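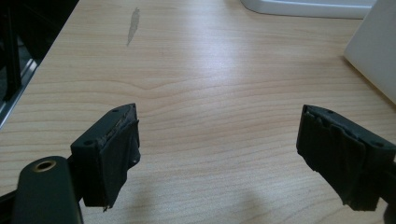
nerys_parri
Posts: 1835
Has anyone managed to keep a work table clear for longer than a kettle takes to boil? Mine attracts post, chargers and single gloves. I've started putting it all in one lidded box at the end of the day, and I'd forgotten what pale wood I'd been living with under there. You can see a stretch of it between the dark bits. I'm now faintly worried about marking it. Do I oil it, wax it, or just shout at people with mugs?

hatem_t
Posts: 40
Shout at people. Before you oil anything, find out whether it's real wood. Oil on laminate sits there looking at you until you wipe it off again.

On the box, I'm against lids. You take one off and then you've got two things on the table.

nerys_parri
Posts: 1835
Guilty, see below. But without a lid it's just a bin with ambitions.

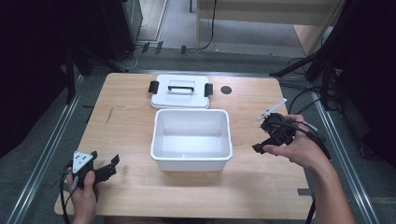 White box, lid lying behind it. Clips and handle are the black bits.

ida_ostermann
Posts: 2193
I'm with Nerys. A lid means you can stack, and stacking means you can pretend. Mine are from Skendico and the clips have lasted better than my marriage.

What's the dark round hole at the far side, a cable grommet?

nerys_parri
Posts: 1835
I've been calling it the pen hole, after what goes down it.

hatem_t
Posts: 40
Stacking is how you end up with a box marked MISC under a box marked MISC 2. I speak as the owner of both.

daichi_m
Posts: 1034
Can we get back to the surface? A close shot of the grain would help. Printed grain often repeats itself if you look for long enough - real stuff doesn't bother.
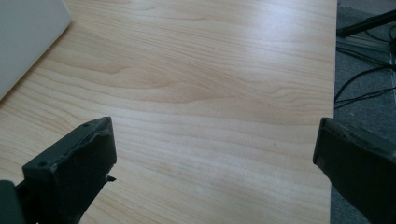

Cadwaladr, January

nerys_parri
Posts: 1835
As requested, Daichi. Long wavy lines with darker streaks, and a bit of shine where the light catches it. I've stared at it through a whole cup of tea and can't find a repeat, but I can't find my reading glasses either.

daichi_m
Posts: 1034
With that shine I'd lean towards laminate. Damp cloth, dry cloth, no oil.

ida_ostermann
Posts: 2193
Could be lacquered wood. I wouldn't swear to it from a photo. Have a look at the underside.

hatem_t
Posts: 40
Damp cloth either way. And a coaster. My vote on lids stands.

nerys_parri
Posts: 1835
Going under with a torch after tea. If I find the other gloves I'll report back.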